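Birkett 2 Dual-Arm Bench Cell
Setup and upkeep, Lisetti part no. 554
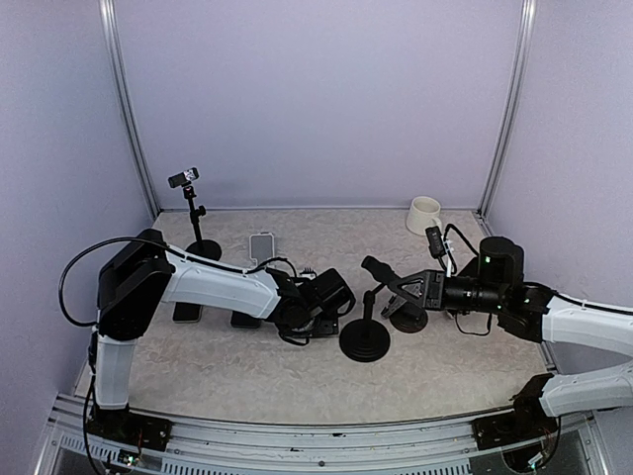 The Birkett 2 ships with both arms bolted to the front rail and the booth panels packed flat. Fit the panels first, then level the table to the rail. Cable slack is set at the factory for full elbow travel. The loop standing out to the left of the left elbow is the correct size - do not tie it back to the upper link. Check the small loops at the wrist for chafing every 28 days.

Rail bolts: 66 in-lb, checked again after the first week of use.
Gripper fingers: wipe with a dry cloth. No oil.
Controller boards: power off at the wall before touching any connector under the arm bases.
Camera bracket: re-run calibration after any knock or finger change.

Spare wrist cables are sold in pairs. Orders placed in December ship from the Allel warehouse. For service, ask for Zahira Sitompul.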